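Hendska / Power and cable / Power boards

Brinum 3-Panel Power Board, individually switched
White body, blue socket panels, grey cord
$28.00 inc. GST
In stock, ships from our Paredes warehouse

Overview

The Brinum is a mains power board for benches, desks and workshop tables where several things get plugged in and unplugged through the day. It has three blue socket panels in a row along a white body. Each panel has its own small switch beside it, so one item can be turned off while the others stay on.

We have carried the Brinum since it replaced the older all-white Bornenis board in our range. The body is the same length as the Bornenis and it fits the same mounting clips. The main changes are the coloured panels, the longer cord and the position of the switches, which used to sit together at the cord end. Customers who had the old board kept turning off the wrong outlet, and moving each switch next to its own panel has mostly put a stop to that.

The cord is 3000 mm long and leaves the body from one end. On a standard bench that is enough to reach a wall outlet behind the table with some slack left over. The cord is grey and fairly stiff out of the box. Lay it out flat overnight before mounting the board if you want it to run straight along the back of a desk.

Specifications

Outlets: three panels, individually switched
Supply: 230-240 V AC, 50 Hz
Maximum total load: 10 A
Cord length: 3000 mm
Body width: 94 mm
Body colour: white
Panel colour: blue
Cord colour: grey
Overload protection: thermal cut-out, push to reset
Surge protection: no
USB charging: no
Mounting: free-standing, or keyhole slots on the underside
Use: indoor, dry locations only
Warranty: 6 years

What's in the box

One power board
One mounting template, printed on card
Two screws and two wall plugs
Instruction sheet

Mounting clips, cable ties and travel adapters are sold separately.

Fitting the board

The board can sit loose on a tabletop, and plenty of people use it that way. It has four rubber feet, but they are small, and a heavy plug pack will still pull it around on a slick white laminate or melamine top. For a permanent position use the keyhole slots. Tape the card template where you want the board to go, mark the two holes, then drive the screws until 4 mm of thread is showing. Drop the board over the screw heads and slide it towards the cord end to lock it.

Under a desk, use the Bornenis clips (two per board) as well as the screws. The keyhole slots alone are meant for walls and the tops of benches.

Leave the reset button clear. It is on the end opposite the cord and needs a finger's width of space.

Plug packs and adapters

The panels are spaced further apart than on most boards of this length. Ordinary plugs fit side by side with room to spare. Square plug packs for laptops and monitors normally fit on neighbouring panels too, although a few of the wide ones hang over the switch on that side. If that happens, turn the pack out to the end panel.

A double adapter may be used in the Brinum provided the total load on the board stays within 10 A. Do not stack one adapter into another, and do not plug a second power board into this one. Heaters, kettles and toasters should go straight to the wall.

Keeping cords in order

Most of the questions we get about this board are about the tangle around it. A few things that work in our own packing room:

Coil spare leads by hand in loose loops, following the curve the cable already wants to take. Wrapping tightly around the plug bends the cable at its weakest point.

Put the coil down with the plug on top so you can tell which lead it is.

Keep leads that are plugged in on one side of the board and spare leads on the other. On a narrow desk, put the spares in a drawer or on a hook.

Switch off the panel before pulling a plug, and pull on the plug body. The cord will last longer.

If the board's own cord is too long for the spot, run the slack in a wide loop behind the bench. A tightly wound bundle under load gets warm, so do not tie it up into a small coil. 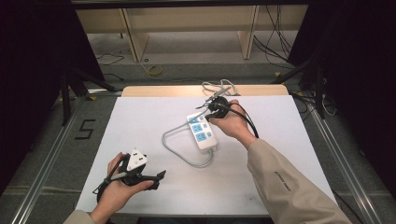
A buyer who ordered two in June wrote that the separate switches were the reason for choosing it, as the soldering station and the lamp could stay off while the charger ran, but that the cord was longer than the desk needed and a shorter version would be welcome. The same review gave it four stars and took one off for the missing USB ports.

We have passed the request for a shorter cord on to Brinum. At present there is one cord length only.

Care

Switch off at the wall and unplug before cleaning. Wipe the body with a dry or barely damp cloth. The blue panels show dust more than white ones do, and a soft paintbrush gets into the edges around the sockets. Solvent cleaners will dull the colour and should not be used.

Check the cord every few months for cuts or flat spots, particularly if it runs under a chair or past a table leg. The cord cannot be replaced. A board with a damaged cord should be taken out of service, and if it is within warranty we will exchange it.

Goes with

Bornenis mounting clips, pair
Hendska hook-and-loop cable ties, 28 pack, grey or black
Hendska under-desk cable tray, white

Delivery and returns

Orders placed before 2 pm leave the same day. Unused boards can be returned in their original box for a refund less postage. Faulty boards are exchanged at our cost - send us the batch code from the underside with your order number. Bulk pricing for schools and offices is on request through the trade desk.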